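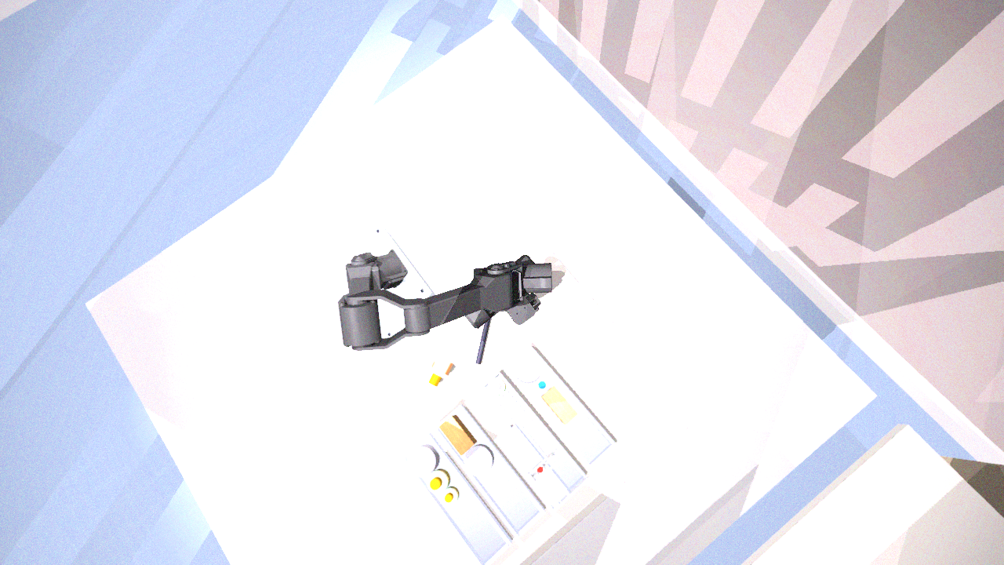
The Firkamik simulator, top view: one arm, one white table, one four-compartment organizer, and a few small things still lying outside it.

Chore Judges and Remote Drivers Wanted (Part-Time, Paid, Work From Home)

Posted Jul 4, 2020
Organization: Skededard
Project: Firkamik
Location: Remote, with optional shop days in Begay
Term: through the end of December, may be extended

Skededard is looking for people who have put things away at least once in their lives and remember how it felt.

We build software for robot arms that are supposed to tidy, sort, stack, wipe and shelve. The question we get most often, from investors and from relatives, is whether a machine can do the dishes yet. Our official position is that it depends on the dishes. The longer version is that an arm can be very good at a chore for an entire morning and then spend the afternoon nudging a bowl toward the edge of a table with what looks like real conviction. We would like to know why, and for that we need humans, paid by the hour, with opinions.

What Firkamik is

Firkamik is our test of small chores, the kind that take a person less time than it takes to complain about them. Most of the current work is organizer sorting. The table starts out with a mess on it, and the pieces are supposed to end up in the right compartments. Some of the pieces are blocks. Some are round and white. The table is also white, and so is the organizer, a decision made early on by someone who thought it looked clean. We have kept it because real kitchens are full of white cups on white counters and none of them are going to repaint for us.

Nearly all of this happens in simulation, where nothing breaks and the rent is low. So far we have 1,169 recorded runs of the sorting chore, and our software has scored every one of them. Our people then went back over 247 of those and disagreed with the software often enough to make lunch uncomfortable. A block that sits in the correct compartment is a success, fine. A block lying diagonally in the correct compartment, taking up the space that the next item needs? The software says success. Anyone who has ever shared a utensil drawer says otherwise.

We are hiring for that second opinion.

The two jobs

You can apply for either or both.

Chore Judge. You watch recorded runs and decide whether the chore got done. You also write a sentence or two on each one saying what you would have told a teenager who did it that way. There is a rating form. It has a box marked "technically," and you will use it more than you expect. Judges also help write the instructions that the arm works from, and this is harder than it sounds. "Put the small things away" is a perfectly good instruction to give a person and a terrible one to give an arm, which will want to know what counts as small, where away is, and whether the organizer itself is a small thing.

Remote Driver. You run the simulated arm yourself, from your own computer, using a game controller that we mail to you. You do the same chores the software does, with the same gripper, looking at the same top view. We record it and use the recordings to teach the software. You will be humbled. Picking up a pen from directly above, with no feeling in your fingers, when the arm itself is blocking half of what you need to see, is a good way to stop making jokes about robots. Most people get decent at it within their first few sessions. A few get very good, and they become hard to talk to.

What we are trying to find out

Applicants tend to ask which side we are on, so we will lay out where things stand as we see it.

Moving one known object to one known spot: machines do this fine, and have for years, provided the object and the spot both agree to stay put.

Sorting a handful of mixed objects into a divided organizer: sometimes. Chunky blocks go well. Thin things lying flat are a grudge match. Round things roll, or more precisely they wait until the gripper is committed and then roll.

Deciding where something goes when the instructions don't say: poorly. A person with an odd leftover piece will put it with whatever it most resembles, or in the compartment with the most room, or in a pocket. Our software has been known to pick it up, hold it, and put it back down in the same place. We logged this as a failure. One of the judges argued that it was the most human thing in the batch, and the discussion is still open.

Noticing that the job is finished: worse than you would think. This goes for people too, but people eventually get hungry.

The shop floor is a separate matter. Our partner Plumum runs a parts-packing line in Begay and wants to know whether the same software could fill divided trays there. Their standard is simple. The tray is right or it gets sent back. We find this refreshing and slightly frightening. Drivers who live near Begay may sign up for shop days, where they pack trays by hand next to the regular crew while we take notes. The crew is friendly and much faster than you.

Who should apply

You don't need a background in engineering. If you have one, that's all right, but please be ready to set it aside when the question is whether a table looks tidy.

We would especially like to hear from people who have worked in stockrooms, school kitchens, housekeeping, daycare, mail rooms, pharmacies or any place with a label maker. Parents of small children are welcome and will find the footage familiar. We would also like at least a few applicants who are messy by nature. The current group leans toward the kind of person who folds plastic bags, and it is starting to show in the scores.

You will need:

A computer that can play video without making a noise like a hair dryer
A steady internet connection (Drivers need this more than Judges do)
Normal or corrected vision, and patience with pale objects on pale backgrounds
The ability to write a plain sentence in English
To be 18 or older and allowed to work in the United States

Drivers also need the use of both hands for the standard controller. If that rules you out, tell us what you use instead. We already have a keyboard setup and are glad to build others.

Hours and pay

Judges work 3 hours per session and choose their own sessions from a shared calendar. Drivers work the same length of session with a long break in the middle, which is required. We used to make it optional, and the recordings from the third hour were educational in the wrong way.

Both jobs are paid by the hour at the same rate, and training is paid. The rate is listed on the application form, near the top, in normal-sized type. Anyone who stays through December gets a completion payment of 3,000 dollars. This does not depend on how well the arm does. We thought about tying it to the arm and decided we like you too much.

Shop days at Plumum are paid at the same rate plus travel. Masks are required inside the building and provided at the door. Numbers per shift are limited for now, so the sign-up sheet fills quickly.

How to apply

Send us the following through the application form on the Skededard site:

Your name, a way to reach you, and whether you want to be a Judge, a Driver or both.

A short account, one page at most, of a household chore you believe you do correctly and that someone you live with, or used to live with, does wrong. Be specific. We want the steps. "He loads the dishwasher like an animal" is a feeling, and we share it, but it can't be scored.

Written instructions for emptying one drawer and putting everything back in better order, for a reader who is willing, strong, literal-minded and has only one hand. Any drawer in your home will do. Do not send photos of the drawer.

No resume is needed. If you send one we will read it, mostly to see whether the margins are even.

What happens after that

We read everything that comes in. If your instructions hold up, we set up a video call and show you a few recorded runs to judge out loud. You aren't being tested on whether you agree with us. We want to hear how you decide. Would-be Drivers then get a practice session on the controller. Nobody has ever been turned down for dropping things.

Applications stay open until the places are filled. Those who start in the first group will train together, over video, and will then be let loose on the backlog.

Some things people ask

Are you trying to replace housekeepers? At the present rate of progress, housekeepers may feel free to make long-term plans. If the software does get good, we expect it to be good first at dull, repeated sorting in places like the Plumum line, and the crew there has been in on the project from the start and has a say in which trays we try.

Will I get to keep the controller? Yes.

Can I judge my own driving? No. Several people have asked, with suspicious timing.

Does the arm have a name? It does not. We had a vote, there was a tie, and feelings ran high, so it is called the arm.

Can my kids watch the runs with me? For the public demo set, sure. For the rest, no, as you'll be signing a confidentiality agreement. It covers a great deal of footage of cups.

Can it do the dishes yet? See above. Please apply.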